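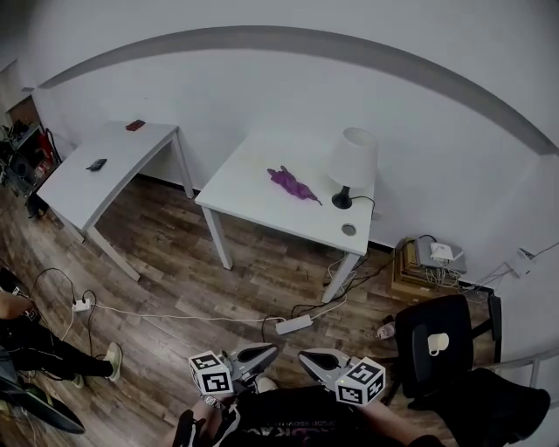

Reviewers of the Mumberg pilot asked why the cloth task was not taught by remote control, as the other tasks in that study had been. Their view was that an operator at a console tires less and makes fewer abrupt movements. We tested the point directly.

Figure 3. Hand-held gripper with marker cubes, and the table used for the cloth task.

4.2 Collecting the demonstrations

Each task was shown in two ways. In the first, a demonstrator held the gripper and did the task at the table. In the second, the same demonstrator drove the arm remotely through the Lusteck interface. The start position of the cloth was changed before every attempt — sometimes by a few centimetres, sometimes to the far side of the table — and the lamp was left standing on the table throughout.

We kept 2,629 demonstrations in all, 1,461 made by hand and the rest by remote control. Attempts in which the marker track was lost for more than a second were thrown out. Most of these came from reaching behind the lamp, where the wrist has to turn and one of the cubes is easily hidden.

Remote sessions were slower. Almost 700 of the remote demonstrations contain at least one pause in which the arm does not move, usually just before the fingers close. We cut these pauses before training, following the procedure used for the Rullinitz data, and left the hand-held recordings at their original speed.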